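How a robot learns to tidy up

At the Keda robot club, students are teaching two robot arms to put small things away. Each arm bends at its joints, a bit like yours, and ends in a gripper.

The arms don't know what a drawer is. A student has to show them. Rochelle Donnelly guides the arms through the job, and a computer saves every move. Then she moves things to new spots on the table and does it again.

The club wants 300 turns by June. A good day gives them 50.

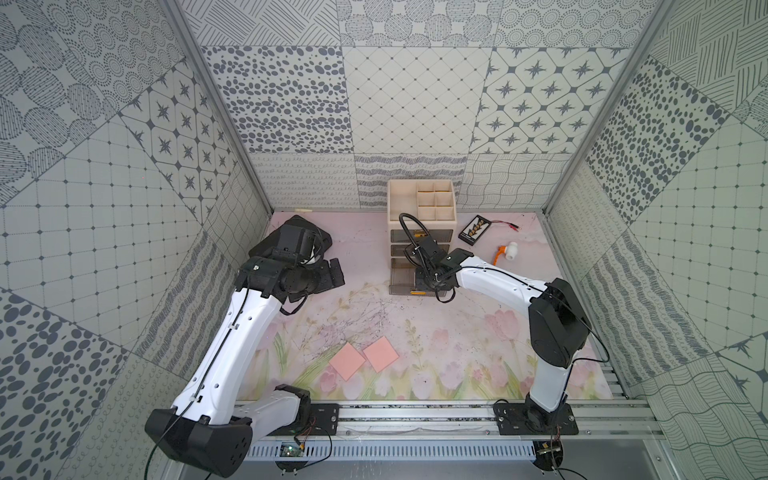
After that, the computer looks for what the turns have in common and tries the job by itself. It makes plenty of mistakes at first. Students write these down and plan more practice for the hard parts.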